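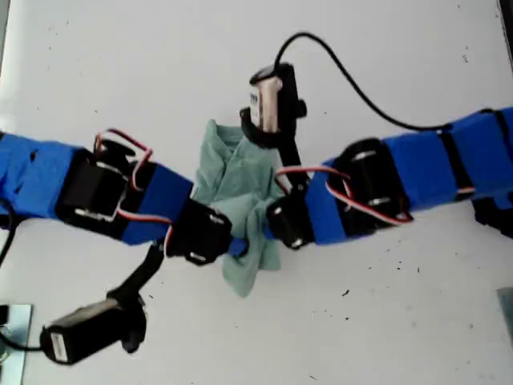 Mensah workshop's two-armed towel folder now owns more tape than towels

Home / News / Workshop builds

A shared workshop on the upper floor of the old Mensah building has spent most of the fall teaching a pair of robot arms to fold a cloth. The arms are home-built, the cloth is green, and the folding is a matter of opinion.

The project goes by Gruvuvix, a name picked by a vote that several members say they do not remember. It began in September with 4 secondhand servos and a plan to build one arm that could hand you a screwdriver. Then someone pointed out that laundry was the bigger market, and the workshop now has two arms and no screwdriver service.

Both arms run on black hobby servos, with small cameras mounted near the tips so the software gets a close look at whatever it is about to crumple. The software is called Zirkon and was written by members in the evenings, which explains some of the comments in it. The build log stands at 151 entries. Entry 12 reads, in full, "no."

Then there is the blue tape. Overlapping strips of it cover the arm segments, and the builders give three different reasons, depending on who is holding the roll. It keeps fingers away from sharp edges, it holds down parts that would like to leave, and it was on sale. The wiring still loops along the outside of the arms, and a tidier route for it has been on the to-do list since the second week.

Cloth was a cruel choice for a first job. A block stays the shape it was when you reached for it. A rag takes a new shape every time it gets dropped, and the arms have dropped this one a great deal. The current routine has one arm pick the cloth up and the other come in to meet it, after which both pull gently and everybody in the room stops talking.
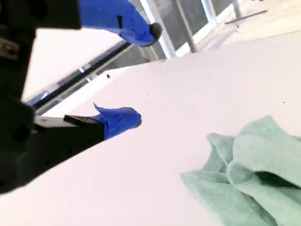

Reaching is the part that works best. The fingers open wide, come down close to the white tabletop and close on a fold, and by the team's own count they get hold of something on most tries. Whether it is a corner is another question. Zirkon is very confident about corners. It has found them in the middle of the cloth, and once on a member's sleeve.

The bill so far is about $2,000, shared among the members and not counting a power supply that is no longer discussed. A commercial arm was considered early on and dropped when the quote arrived. Wimance, the parts shop downstairs, has been selling the group servos at cost and asks only that they stop testing them on its counter.

The next target is 200 folds in a row with no human hands on the cloth. The record is not being given out, though a member did allow that it can be counted without taking off your shoes. After that comes a T-shirt, and there has been loose talk of a fitted sheet, mostly late in the evening.

The workshop opens its doors to visitors at 6 p.m. on build nights. Guests are welcome to bring a cloth of their own, preferably one they aren't attached to.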